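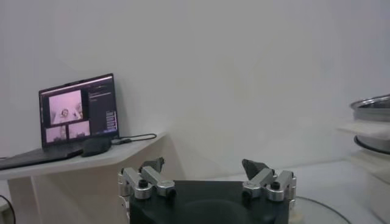
A cream-topped table against a plain white wall, laptop open and ready.

Pale tabletops are lovely to work at, and I wouldn't trade mine, but they do show every ring and smudge, and a laptop that lives in one spot will leave its mark sooner or later. I move mine every Saturday morning while the coffee is brewing, which sounds fussy and takes no time at all.

Wipe the top with a soft cloth wrung out in warm water and 2 drops of dish soap, then go over it again with plain water and dry it right away. For the gray scuffs that rubber feet leave behind, a little baking soda paste does it (let it sit 5 minutes, and please don't scrub!). Try it first on a corner you never look at.

Screens want a dry microfiber cloth and nothing sprayed straight on them. Shut the laptop down before you start, so the glass is dark and the dust shows up.

Don't forget the panels under the table, either. Mine go a good three months between cleanings, and every September I'm surprised by what comes off on the rag. White walls behind a desk get the same cloth, barely damp, working from the bottom up so you don't end up with drips.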